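Looking after a big wooden board

I've had more letters about boards than about anything else since I started this page, so let me put it all in one place, and do forgive me if some of it is old hat to you. I learned most of it from my aunt in Hendstead, who had a board so heavy it took two of us to turn it over, and who would not have it near a sink.

Washing first. Never leave a wooden board to soak, however sticky it is. Wipe it with a cloth wrung out in warm water and a small drop of washing-up liquid, go over it again with clean water, and dry it straight away with an old towel. Then stand it on its edge so the air gets to both faces. If you only ever wet one side it will start to cup, and a board that rocks is a misery to work on.

For stains, sprinkle on coarse salt and rub it about with half a lemon. Leave it for ten minutes or so while you put the kettle on, then wipe it off. It shifts beetroot quite well and turmeric hardly at all, I'm afraid. Paint and felt tip (ours does duty as a play board on wet afternoons, so I speak from experience) usually want a light sanding. Use 200 grit and always go with the grain – you'll feel it catch if you stray across.

Oiling is the nice part. I warm the bottle of mineral oil in a jug of hot water, pour on a little puddle and work it in with a bit of old vest. Leave it overnight, buff off whatever hasn't sunk in, and do the underneath as well. Mine gets done in March and then again whenever it looks thirsty. Knots drink more than the rest, so go back to them.

Do keep an eye on the seams where the planks meet. Crumbs and sand love to settle there, and a soft toothbrush is the best thing I know for getting them out.
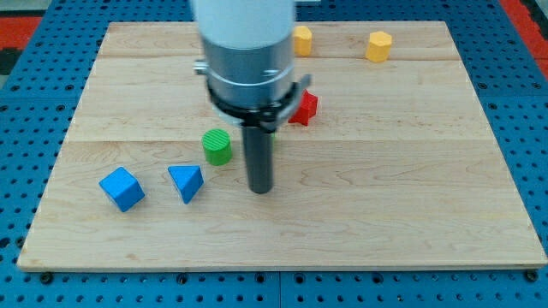
Yolandi Botha

Pale wood like this maple-coloured board shows every mark, but it shows off its grain and its knots too, and I'd have it over a dark one any day. Coloured blocks look so cheerful on it! Just wipe the blocks as well before they go back in their box, or the grit on them will scratch the surface you've taken such trouble over. A dry cloth is plenty for painted ones.

Next time I'll get on to rolling pins, which several of you have asked about.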